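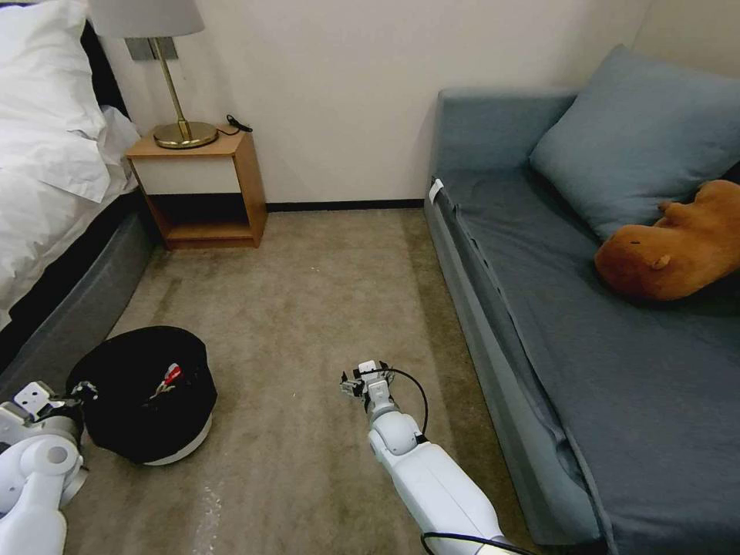
The Waiting List

Somtochukwu Nnaji had applied to 12 colleges and been admitted to nine, which his mother announced to the mailman, the dentist and a man fixing the sidewalk. Arkton College had put him on its waiting list. Arkton was the only one he wanted.

"Nine people say yes and you marry the one who's thinking about it," she said.

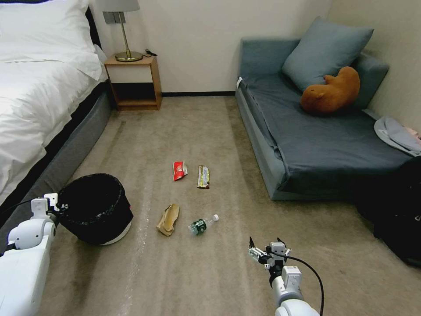 The deposit for Yagi State was due on 13th May. He sat on the bed with the form on his knee and wrote his middle name very slowly. A crumpled red snack wrapper lay on the carpet, and he gave it the attention he had never given calculus. Then his phone buzzed. Arkton was pleased to invite him to remain on the list.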